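From: Agathe Gaillard
To: Flenotby home-and-paper list
Date: March 17, 2019
Subject: Re: covering a mesh bin with paper

Hello Salim, and hello everyone,

Salim Mrema wrote:
> I have an old wire mesh bin from the Plaredberg sale and I'd like to
> use it for yarn, but the ends keep poking through the holes. Has
> anyone lined one? And can the outside be papered too, or does it end
> up looking like a school project?

I was so pleased to see this one come up, as I spent a good part of November doing just this sort of thing at my dining table (we ate in the kitchen for 18 days, and my husband was very patient about it). I would line it with plain tan cardboard, the kind that comes in the bottom of a shipping carton, and cut each side a hair short so it slides in without buckling. Then wrap the outside in white paper with a printed grid. Blue on white is my favorite, and the little squares are a great help when you are trying to fold a straight line! 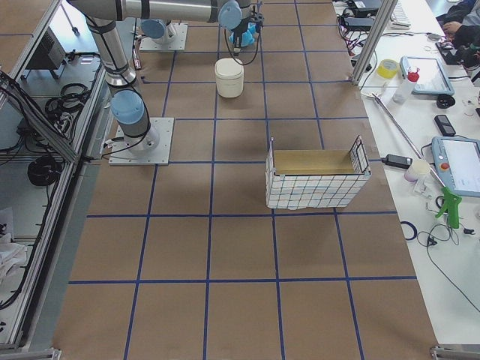 Should the paper go over the top edge of the mesh? I would stop just under it and let the black wire show, and the edge will take all the handling without tearing.

The bottom is where I always come to grief, I must say. If the paper is cut too long it makes a sort of skirt that sits on the floor and crumples at the front. You can trim it, or you can live with it as I have -- it bothers me less every week. A strip of double-sided tape 3 inches up from the bottom keeps the rest from sagging.

As for brown kraft paper, do put a big sheet down before you start and mark it off in squares with tape. I use dark blue because I can find it without my glasses. It saves the floor, and you can square up a box against the lines. My roll came from Nazarenko and cost me 20 dollars, and I am still using it.

Small things with lids, like the white canister where I keep my buttons, I leave alone. Paper on a round side has never gone well for me, but if someone here has the knack of it, please do write in.

Salim, tell us how big your bin is and I'll look through my offcuts -- there may be a piece of cardboard that fits.

Warmly,
Agathe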